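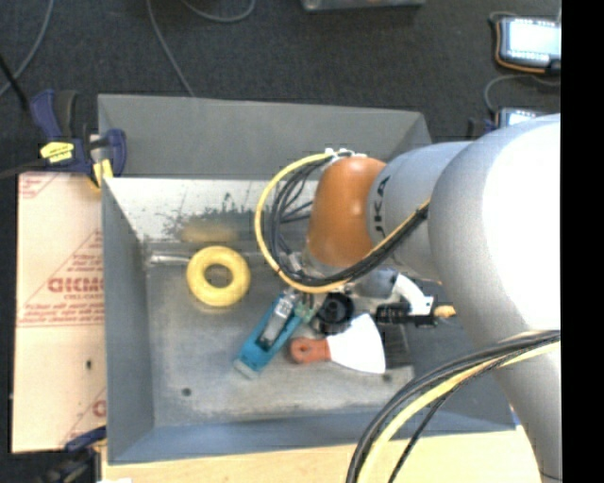

Tools in the grey metal bin, yellow hose looping round to the left.

Votwood Inskip workbench: five months in
Posted 24/08/2025

I bought the Inskip back in March after my old bench (a door on two sawhorses, no regrets) finally gave up under a bag of potting mix. It was $450 delivered from Votwood, which made me wince a bit, but I'd spent weeks looking at cheaper ones in the big stores and every single one wobbled when I leaned on it.

Putting it together took me 3 hours, and I'll own up to one of those being my fault for bolting the back rail on upside down. The instructions are all drawings, no words, and the drawings are tiny. Get your reading glasses out before you start! The hex key they give you is rubbish too, so use your own.

Once it's up, though, gee it's solid. The maker says 300 kilos spread across the top and I've had no reason to doubt it. I've had a mower on there, a stripped-down outboard, and my brother-in-law standing on it to change a light globe. Not a creak. The top is beech and it's picked up a few dings already, but I rubbed some oil in over winter and it came up beautifully.

What I don't love: the drawers. They run fine when they're half empty, but fill one with sockets and it starts to drag, and there's no stop at the back so you can shove it too far in and have to fish it out. The vice is sold separately for another $70 (cheeky) and the one I got had a handle that slides out if you look at it sideways. A dab of glue on the end cap sorted it.

I did look at the Tirnmont, which has better drawers and a nicer colour, but it's lower, and at my height that's a sore back by lunchtime.

Four stars from me. I'd buy it again, minus the vice. If anyone's found drawer runners that fit the Inskip, let me know in the comments.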